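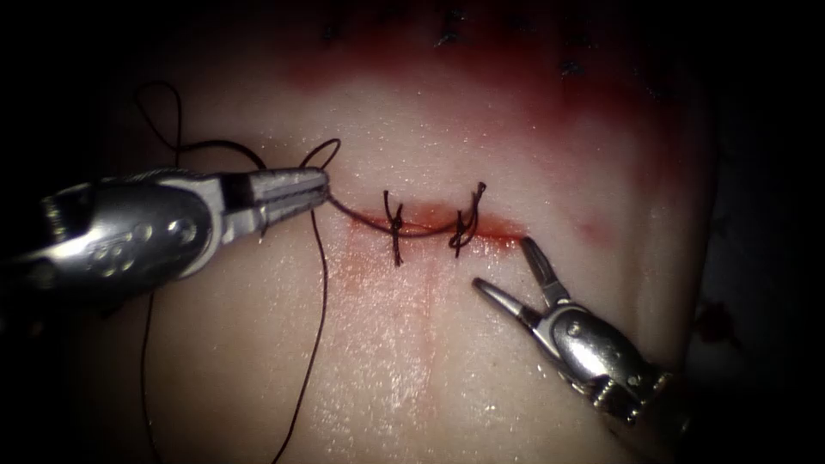
Products > Training Supplies > Suture Practice > Tissue Pads

Wulholm Suture Practice Pad

A pale, soft tissue pad for practicing short incisions and interrupted stitches. Made by Letus and sold singly or in a box of 10. Order code 211.

The Wulholm is meant for skills rooms and teaching labs where people want a moist surface and thread that shows up clearly against it. The pad can be cut once along the middle and closed with separate stitches, or cut several times if you are working on short wounds only. We suggest dark brown or black thread for beginners – the knots and cut ends are much easier to check.

Red practice fluid is sold separately under the name Henare. It stains the pad for good, so keep one pad for wet work and another for plain knot practice.

Handling thread on the pad

Open the jaws fully before you reach for the thread, and pick it up well back from the cut end. Pull in line with the stitch. Lifting straight up will drag the edge of the cut and may tear it. Keep the spare loop to one side while you tie.

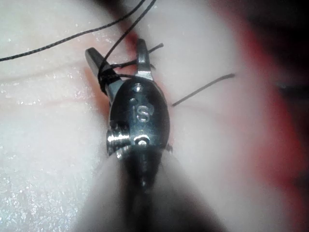
Storage and care

Keep pads sealed in the tray they came in. Once opened, a pad should be used within 2 days. Rinse with cool water and blot with a lint-free cloth – no alcohol wipes, which harden the surface.

Ordering

Single pads ship in a Dolell tray with a lid. Boxes of 10 ship flat. For orders over 70 pads, or to ask about a thicker pad, write to Rostyslav Hrynyshyn at the sales desk. Prices on this page were last checked on 8th November.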